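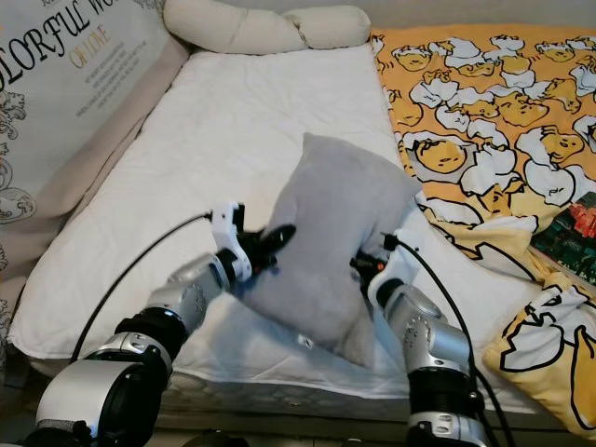

The Order of the Layers

A made bed is a stack of textiles that behave differently under load. Each layer slides, stretches or compresses at its own rate, and most complaints about a bed that will not stay made can be traced to two neighboring layers that were never suited to each other. The mattress is seldom at fault.

Encarnación Llorente has worked on this problem for most of her career, first in the cutting room at Carrasco, a contract bedding maker, and now as head of textiles at Plemora, which supplies rental apartments. Her department keeps a log of returned bedding. At the last review in January it held 3,445 entries. The largest group was bedding that had shifted, bunched or twisted in use. Stains came next. Seam failure was well down the list.

"People send back a comforter and write 'defective' on the form," Llorente says. "We put it on a bed with a different pad and it lies flat. The comforter was fine."

The pad

The quilted pad does more work than any other layer and gets the least thought. Its stitching holds the fill in place and also gives the surface a slight relief. That relief provides friction. A sheet laid over a quilted cover tends to stay where it was put, while the same sheet over a smooth waterproof cover will creep toward the foot of the bed.

Stitch spacing matters. Wide spacing gives a softer surface but lets the fill migrate toward the edges after repeated washing. Close spacing holds the fill and flattens the feel. Plemora buys a medium spacing and accepts some loss of softness. The elastic at the skirt should be tight enough that the pad cannot be lifted at the corner with one finger. Once the elastic relaxes, the edge rolls and the pad forms a ridge under the sleeper's hip.

Pads should be washed on a cool cycle and dried fully before they go back on. Llorente's rule is an additional 30 minutes in the dryer after the cover feels dry to the hand, on low heat, as the fill holds moisture longer than the shell. A pad put back damp will take a permanent set at the corners.

The sheet

Fitted sheets fail by shrinkage. Cotton loses length in the first washes and then stabilizes, so a sheet that fits exactly when new will pull at the corners later. Buy with depth to spare. Measure the mattress with the pad on it, which most buyers forget to do, and compare that figure with the pocket depth on the package.

A flat sheet is more forgiving, and a folded corner will hold as well as elastic if the tuck is deep enough. Plemora's housekeeping manual asks for a tuck of 10 inches at the foot. At the sides the figure is left to the person making the bed. Wrinkles should be worked from the center outward with the flat of the hand. Pulling from the hem only moves the slack to the opposite side. 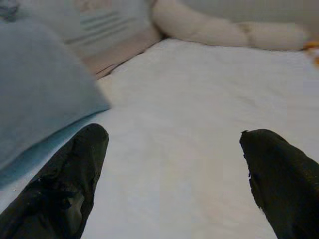
Light covers folded on top of the sheet are a separate matter. A folded cloth has a doubled edge, and the edge is where it wears. If a throw or spare sheet is kept on the bed, the fold should be shifted each time it is put back. Otherwise a faint line develops along the crease, more visible on pale solid colors than on stripes. Printed stripes running parallel to the fold hide it best.

Color is otherwise a laundry question. Solid blues fade unevenly when dried in direct sun. White shows everything but tolerates the hottest wash, which is why rental companies return to it after every experiment.

The pillow

Pillows with a plush cover have become common, and they present a handling problem. The pile grips the pillowcase. A case that slides easily over plain cotton will drag on plush and leave the seams twisted. The remedy is to turn the case inside out, take hold of the far corners through the fabric and roll it down over the pillow. Forcing the pillow in from the open end compresses the fill to one side.

Fill type decides how a pillow should be lifted. A cluster fiber pillow can be squeezed from both sides at mid-height and will recover. Shredded foam shifts when it is squeezed and has to be shaken back. Solid foam should be supported from below, as it can tear if it is repeatedly picked up by a corner.

Gumetix, a testing house that Plemora uses, presses pillows under a flat plate and records how much of the original height returns. Llorente reads the reports but gives more weight to her own check, which is to fold the pillow in 2, let go and see whether it opens. A pillow that stays folded is finished.

The comforter

A comforter is the heaviest of the upper layers and the one that moves most. Its stability depends on overhang. With too little fabric at the sides, every turn of the sleeper pulls it off center. With too much, the hanging weight does the pulling, and whichever side hangs lower will win by morning.

Jiketix, which prints novelty bedding for several retail chains, cuts its comforters with equal allowance at the sides and a longer one at the foot. The company also varies the scale of its prints across a single panel. Small repeats are used at one end and large figures at the other. This has a practical effect in the bedroom. The change in scale works as an orientation mark, and the comforter can be turned the right way round without looking for a label. 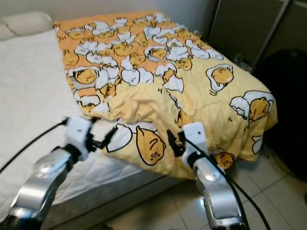
Yolk-print comforter over a white quilted mattress cover. The small figures give way to larger ones across the fabric.

To spread a bunched comforter, find the two near corners first and set them at equal distances from the sides of the mattress. Take hold of the fabric a short way in from the edge, lift until the bulk clears the pad, then move it toward the foot in one motion. Dragging it across a quilted surface gathers the lower shell while the upper shell slides on, and the fill bunches between them.

Loose bulges in the middle are removed last. Lift the nearest edge, let air in and lower it. Pressing a bulge flat with the palm drives the fill sideways into the next channel, where it will form a lump after the next wash.

Plemora now specifies its pads and comforters together and tests them as a pair. Sheets are still bought separately. Llorente would like to bring them into the same specification when the current supply contract runs out.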